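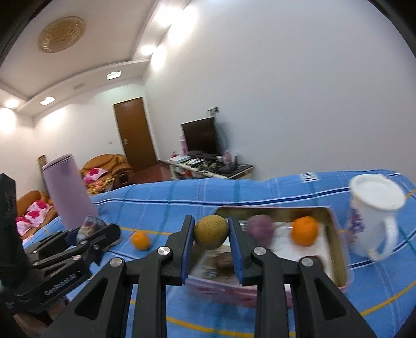 Mess ledgers from the wartime airfield at Lorkivdale list fresh and tinned rations separately. Tinned goods were entered by the case, with 495 cases received in June 1943. Fresh fruit was entered by the piece, so that one round fruit of the size held between the blue pads in Figure 1 made one line unit. The satellite field at Wulwood drew on the same stores for 800 men and kept no ledger of its own.

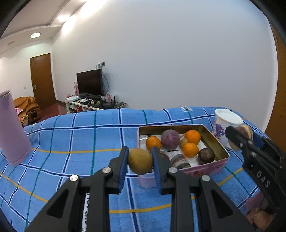
4.2 Transport between the two fields

Deliveries to Wulwood went by truck over 15 miles of county road. The gate log records 27 trips for the month, two of them without a cargo entry.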